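Stornton Under-Sink Filter, Two-Stage: Review
June 26, 2013

The Stornton is a carbon block filter with a separate sediment stage, sold as a kit with 48 inches of tubing, a brass tee and a chrome faucet. I bought mine in February to replace a Brekik pitcher that took too long to fill and dropped black specks into the water after every cartridge change.

Installation took 90 minutes. Most of that went to the bracket, which needs more clearance behind the trap than the instruction sheet admits. The tee threads are clean. The push-fit connectors seat with a firm click, but one wept at the housing inlet until I recut the tube end square. The sheet recommends scissors for this. Use a proper tube cutter.
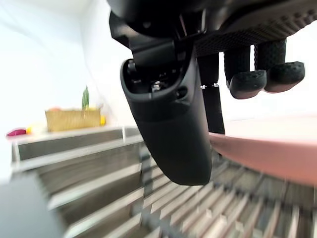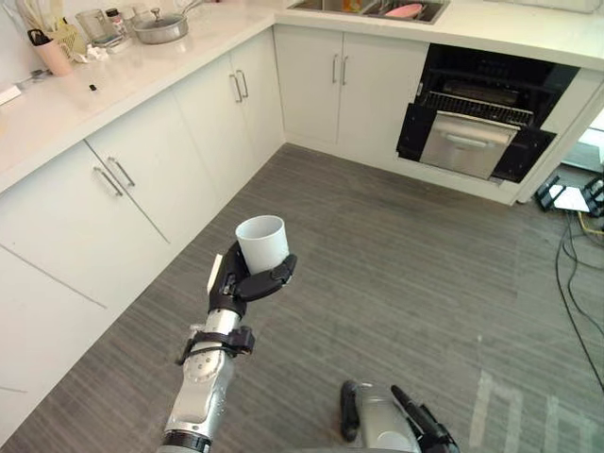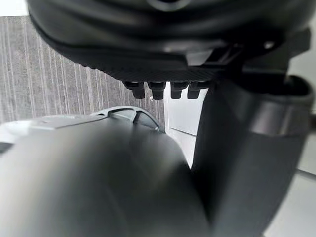
Flow at the faucet is adequate with a new cartridge and noticeably slower by the third month. Chlorine taste is gone. Hardness is unchanged, as expected from carbon, and scale still forms in the kettle. The cartridge is rated for 280 gallons, and there is no indicator of any kind, so write the date on the housing.

The housing wrench is the weak part. It is thin plastic and flexes before the sump turns. A Pultlow wrench from the hardware store fits the same ribs and costs little. Grease the O-ring at each change; the kit includes no grease.

Replacement cartridges come in packs of 2. The Muñoz cartridges are cheaper and drop in, though the end gasket is harder and I had to retighten the sump once.

Recommended for renters with cabinet space. Rating: 4 out of 5.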